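Speaker notes — Killodton robotics club, kitchen task project
April 2021

Slide 1. Title

Say hello, say which club we are. Killodton meets after school, two evenings a week. Mention that the talk is 10 minutes and questions are at the end. Check the clicker works before starting, as the one in the hall sticks on the back button.

Slide 2. What we set out to do

The Cekis challenge gives every club the same list of kitchen jobs. Open something, put something in, take something out, close it again. You pick which jobs you try. You get points for each stage, so half a job is still worth doing.

We chose the toaster oven. The other choices were a drawer and a kettle. We voted, and the oven won by a long way. I voted for the drawer and I still think it would have been easier.

Rules to mention: the oven stays unplugged at all times. You can't fix anything to it. You can't mark the table. The arm has to start from the same rest position on every attempt.

Slide 3. The arm

It's the school's Vudadik arm. Two fingers, one small camera mounted by the gripper so that it sees past the fingertips. All of our own code runs on the laptop and sends moves to the arm over a cable.

Don't spend long here. If there are people in the room who know arms they will ask later, and everyone else wants to get to the oven.

Slide 4. How we split the work

Four jobs: moves, camera, testing, and the log. We swapped every few weeks. The log was the job people complained about and it was the one that helped most. Each attempt gets a line with the start position, what we asked the arm to do, what it did, and whether we would count it.

Read out one line from the log. Use attempt 44, where the arm closed its fingers well short of the handle, lifted nothing and then carried out the rest of the job as if it had hold of it. Pause for the laugh if there is one.

Slide 5. First version

All the positions were typed in by hand. We measured from the front corner of the table to the oven and wrote the numbers into the program. This worked on the evening we did it. By the next meeting the oven had been put away in the cupboard and got out again, and the numbers were wrong.

We tried putting the oven back in exactly the same place each time. It took a good part of every session and we never got it close enough. A small error at the table is a big one by the time the fingers get to the handle.

Slide 6. Second version

Explain the two-step approach. Step one, the arm goes to a look position and takes a still. Step two, the program finds the left side of the oven in the still, works out how far it has moved from where we expected it, and shifts every later position by that amount.

We used the left side because the edge between the oven and the table is easy to find. We did try the window first. It's big and dark, so it seemed the obvious thing, but dark glass picks up whatever is in the room and the program kept finding the ceiling lights.

Slide 7. The look position

Leave this one up for a bit. Talk about how we chose the height. Too low and the fingers hide most of the table. Too high and the oven gets small and the edge is hard to pick out.

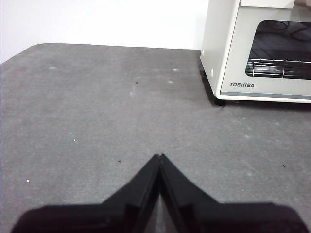

We settled the position over three sessions. The program only needs part of the oven to work with, so we stopped trying to get all of it in. That was a useful thing to learn and it saved us a lot of moving about.

The other problem was the crop. At first the program searched the full still and it often picked the edge of a finger, as those are black and have good straight sides. Now it ignores the bottom part completely. One line of code. It took us most of a meeting to think of it.

Also mention wiping the table. Bits on the surface were being picked up as corners. We now ignore anything very small, but we are supposed to wipe it down as well.

Slide 8. Results

With the first version we made 98 attempts and logged all of them. The handle was reached on almost 10. The second version has been run fewer times, so don't put the two side by side as if it were a fair test. Say that it reaches the handle on most attempts, and that opening the door all the way is still hit and miss.

The door is the hard part. It swings down in a curve and our arm likes straight lines. We break the curve into short moves. If the moves are too long the fingers slip off.

Slide 9. What we would do differently

Start the log on day one. Ours starts in week three and we have had to guess at what came before.

Leave the oven out between meetings if there's anywhere to leave it.

Test one change at a time. We changed the camera settings and the grip on the same evening and lost a week finding out which of them had caused the trouble.

Slide 10. Next

The Latuheru round is in June. We want the rack job ready by then — slide it out, slide it back — and the door needs to be reliable first.

Questions. If asked about cost, the arm belongs to the school and we don't know. If asked about the code, yes, we will share it once it's been tidied up.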